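Ticket: Larder cupboard, drawer runners binding and paint sticking
Status: Open, waiting on customer
Product: Grarnau freestanding larder cupboard, painted, with inner drawers
Finish: Eggshell, two coats over primer
Reported by: Poppy Pickering
Assigned to: Saulius Sproģis
Copied in: Eglė Raudsepp (paint shop)

Original report

The cupboard was delivered in September and stood in the garage until the kitchen floor was done. Since we moved it inside, the second drawer down sticks when it is halfway out. I have to lift the front to get it past that point. The top drawer is fine. The left door also sticks to the face frame when it has been shut overnight, and when I pull it open there is a tacking sound. A small flake of paint has come off near the top hinge, on the frame side. The shelf with the jars on it is not a problem. I have not adjusted anything.

Poppy Pickering

Reply, Saulius Sproģis

Thank you for the report. I think these are two separate faults so I will log them separately. Before anything else, can you check whether the cupboard is standing level? Put a spirit level on the floor of the cabinet, inside, front to back and then side to side. Don't use the top, as the cornice is not a reliable surface. Please also tell me if the drawer sticks when it is empty.

Reply, Poppy Pickering

Side to side it is level. Front to back it leans forward a little, the bubble is touching the line. The drawer sticks empty or full. With the drawer out I can see a shiny patch on the right runner, near the middle. I measured the opening at the front and at the back and the back is 2 mm narrower.

Log entry, Saulius Sproģis

Checked the build sheet. This cabinet has wooden runners, side hung, beech on pine. Drawer clearance should be the same front and back. A difference of 2 mm is enough to bind. Possible causes are the back panel pulling the sides in, or the right runner bowing after time in a damp garage. The shiny patch on one side only makes the runner more likely. Asked Béla Dudás in the workshop, who built this batch. He says the backs were fixed with screws in slotted holes, so the panel should be able to move unless the screws were driven too tight.

Instructions sent to customer, fault 1 (drawer)

1. Take out all the inner drawers and mark them on the underside so they go back in the same place.
2. Pull the cupboard away from the wall far enough to reach the back with a screwdriver. Two people, please.
3. Loosen each of the 6 screws down the right side of the back panel by half a turn. Do not remove them.
4. Put the cupboard back, and use the plastic wedges under the front feet until it is level front to back.
5. Leave it overnight with the drawers out and the doors open.
6. Measure the opening again at front and back.
7. Rub a plain white candle along both runners, wipe off the loose wax, and refit the drawer.

Reply, Poppy Pickering

Done. One of the screws was very tight, the third from the top. The back opening is now 1 mm narrower than the front. The drawer runs without lifting but I can still feel it drag at the same place. The candle helped.

Log entry, Saulius Sproģis

Improved, not fixed. The rest is probably the runner. Offered a replacement right runner or a light sanding of the existing one. Customer prefers to sand. Advised 180 grit on a flat block, over the shiny patch only, a few strokes at a time and trying the drawer in between. Wax again afterward.

Fault 2 (door and paint), note from Eglė Raudsepp

Eggshell feels dry long before it is hard. It needs a couple of weeks with air around it, longer in a cold place. If the cupboard was wrapped and closed in the garage, the paint on the door edge and the frame had no chance to cure. I would not repaint yet. Keep the doors ajar whenever possible. Fit the small felt pads on the frame, one at the top and one at the bottom, so the painted faces don't meet. Do not use furniture wax on the edge, new paint won't hold over it. The flake can be touched up once the rest has hardened. I can send a 60 ml pot from the same mix.

Reply, Poppy Pickering

Pads are on. The door no longer sticks in the morning. Sanding done, the drawer is good now. I would like the touch-up pot please. One more question, the knob on the left door turns when I pull it. Is that something I can tighten from inside?

Reply, Saulius Sproģis

Yes. The screw head is on the inside face of the door. Hold the knob still and turn the screw clockwise until it stops, then no further. If it keeps turning, the thread in the knob has gone and I will put a new one in with the paint.

Fault 1 closed. Fault 2 stays open until the touch-up is done. Knob added as fault 3.
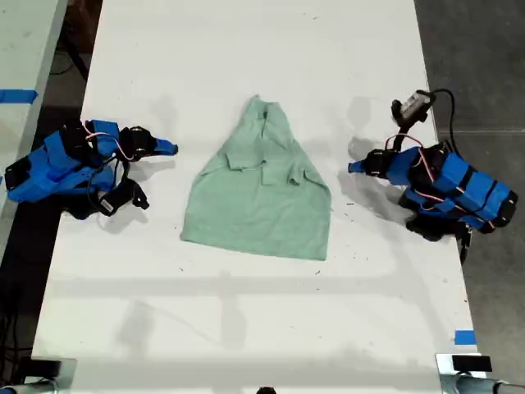

Touch-up instructions (sent with the pot)

1. Wait until a fingernail pressed on the inside edge of the door leaves no mark.
2. Rub the edges of the chip with fine paper and wipe off the dust.
3. Stir the pot well. Apply a thin coat with a small artist's brush, only on the bare spot.
4. Leave it for a day, then apply a second coat.
5. Keep the door open until the second coat is hard, and leave the felt pads where they are.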